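Stalance open day: notes from the Nallberg visit

Went over Tuesday with Garba Usman, two of us from Bassey. Main draw was the simulator, a house with sliding doors and a two-armed robot to send through it.

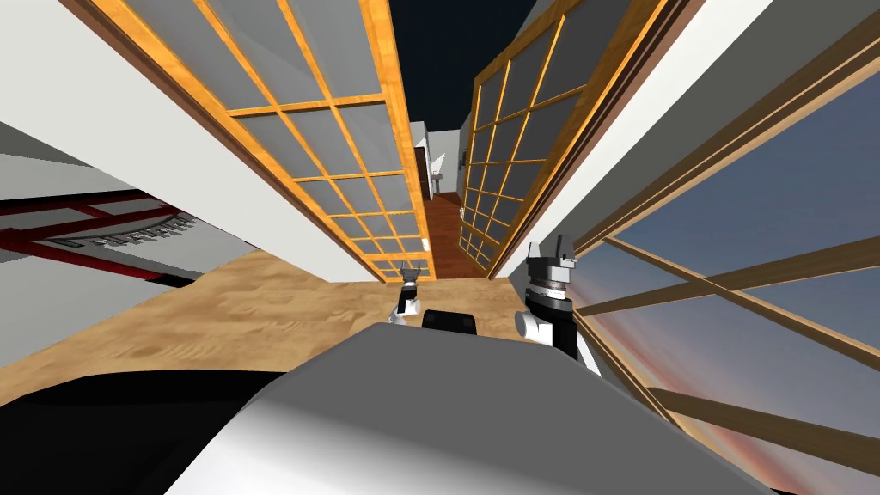
What went wrong

Fatima Oyelaran ran the demo. Job was simple: robot goes forward through the pair of sliding doors, down the corridor, stops before the sink. Doors part open, gap on the narrow side. She set it going and the thing drove straight at the left one and kept pushing. No stop. Wheels still turning as far as the log was concerned, base not moving an inch.

Contact stop hadn't fired. Fatima pulled up the log on the spot, which I respected. Threshold had been set at 600 for a heavier load test the week before and never put back. Should of been 8. So the robot was leaning on a door and the safety layer thought all was well.

Second run, threshold fixed, stopped on first touch. Third run it stopped too early, nowhere near anything, and they didnt have an answer for that one. Garba thinks the gripper is counted in the body outline when the arms are up. Fatima wrote it down.

Asked the obvious: would the real one do the same? Yes, same settings file. That got the room quiet. Umport unit on the shop floor has a separate hardware stop, so it'd cut out anyway, but they don't want to rely on it. Fair.

Other bits

They do 1000 runs overnight and only look at the fails. A robot shoving a door without a stop isn't logged as a fail, just as slow. Told them to change that. Same hole in our own reports, I suspect, need to check.

Tea good. Parking awful. Garba has the handouts, ask him. Fatima is sending the corrected settings once the early stop is sorted.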